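Last updated in August

The town of Wodbridge lost its only hardware store three years ago, and for a while people drove 23 miles to Flesard for a box of screws. Then Wen-hsiung Shek rented the old Hutchins feed building and started selling used kitchen goods out of the front room.

He had no plan for a store. His aunt had died and left a house full of dishes, and he needed a place to sort them. People walked in and asked prices. By the end of the first month he had sold 775 pieces, most of them for a dollar or two.
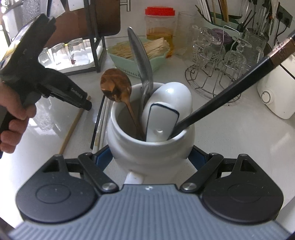 Shek buys from estates within an hour of town. He pays by the box and does not haggle. Families are often tired by the time they call him, he says, and they want the cupboards cleared before the house is listed.

What sells has surprised him. Full dinner sets sit for months. Single bowls and odd spoons go quickly, mostly to people in their twenties setting up a first apartment.

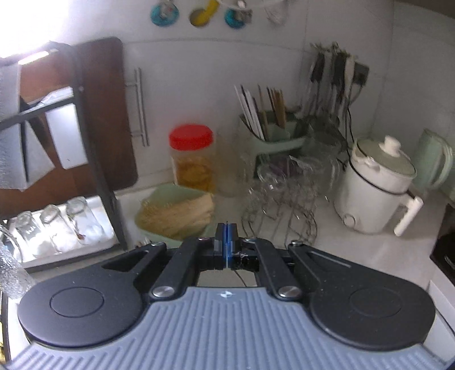

A white logo on gray ribbing.

The building has its problems. The roof leaks over the back stairs, and the heat costs more in winter than the rent. Shek opens at 7 in the morning to catch workers heading to the Fallia plant, and closes when the light goes.

Nearly 16 other storefronts on Main Street are still dark. A bakery has asked about the one next door.

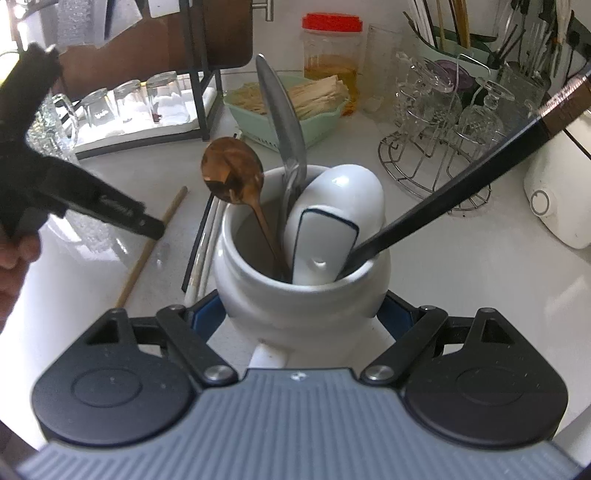 Spoons in a white ceramic crock.

Shek has signed for two more years. He would like shelves that match.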